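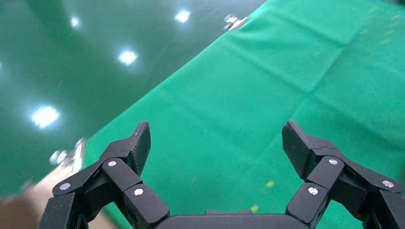 4 min read
Print this page | E-mail this page

January, workshop notebook, started 9.20 with the first cup of tea

Picking up from where Athina left off in the notebook before Christmas, with apologies to anyone who has to read my handwriting when this gets typed up. The subject is the green cloth again. I know we have all had quite enough of the green cloth, but it is going to be under everything we do on that table until the spring and I'd like the business of looking after it written down in one place, for Ilari when he takes over the bench and for me when I've forgotten all of it.

So, the cloth. It's a lovely strong green, much brighter than the old one, and there's no shine to it at all, which was the main thing we asked Vasilakis for when we ordered. The surface is a bit fibrous when you get close. I was worried about that at first because the old one bobbled so badly along the front where people lean, but Lama says this is a different sort of finish and that a bit of fuzz is what keeps it from glaring under the ceiling lights. She did the ordering, so I'm taking her word for it until it bobbles.

Creases. There is a fold line still running across it, and some softer wrinkles over towards the right. These are from how it came, folded up small in a parcel – I had hoped they'd drop out on their own if we left it lying flat over the holiday, and some of them did, but the long one is stubborn. I don't mind it for the coarse work. For anything where we care about a flat background I would like it gone.

Things tried so far, in no particular order:

Leaving it flat under the Kivadico boards for 13 days. Helped the small ones. Did nothing I could notice for the long fold.

Pulling it tight and clipping it. Takes the fold down nicely while the clips are on, then back it comes, and we got a new set of little puckers at the clips for our trouble. Nuwan thinks we pulled it unevenly and I think he's right, since I was on one side and he was on the other and he is a good deal stronger than I am.

Iron on the lowest setting, through a tea towel, on the spare offcut only. No harm done to the offcut, colour the same as before as far as Lama and I could tell holding the two pieces up at the window. I went over it 3 times, slowly. I'd be happy to try it on the real one but would like a second person there in case I lose my nerve halfway.

Now the specks. There are a couple of small yellow ones on the cloth out in the middle, and a few fainter pale bits further over that could be the same stuff or could just be dust. Kalliopi asked me at the door this morning whether they were stains, and I'm going to treat them as loose crumbs of something until proved otherwise. My own guess is the foam from the Flergate box, which sheds terribly and is much that sort of yellow, but there was also pastry in this room on the last afternoon before the break and I am not going to pretend there wasn't. The trouble with a plain green cloth is that it shows every single thing that lands on it (I suppose that's rather the point of having one).

Plan for the specks is the soft brush first, working outwards towards the nearest edge and not round and round. Then the lint roller, with a fresh sheet. No damp cloth! We did that on the old one and ended up with a tide mark the size of a saucer, and it was there in every picture for the whole of the autumn. If the roller doesn't lift them I'll try a bit of tape pressed down with a fingertip, and if that fails I'll ask Lama, who has children and knows about getting things out of fabric.

11.05. Ileck rang about the clips. They have the wide ones with the padded jaws, 20 to a bag, and will put a bag aside for us. I said yes please. Athina would like some for the curtain as well, so I may ring back and make it two.

While I think of it, the cloth should lie with its straight edge along the same line each time. At the moment it runs off on a slant, with a pale strip left over beyond it, and although it makes no difference at all to the cloth it makes a difference to me when I'm comparing one session with another. I've asked Nuwan for a bit of masking tape on the table to line it up to. He wants to measure it properly first and says 59 centimetres from the corner, but I haven't checked which corner he means.

To do, mine unless it says otherwise:
brush and roller, before anybody puts anything down
iron the real one, with Lama
ring Ileck back about the second bag
tape line (Nuwan)
find a better place for the Flergate box, with a lid on it
put the offcut back in the drawer labelled so it doesn't get used as a duster again

Left the brush and the roller on the shelf by the door. Kettle needs descaling, by the way.

Print | E-mail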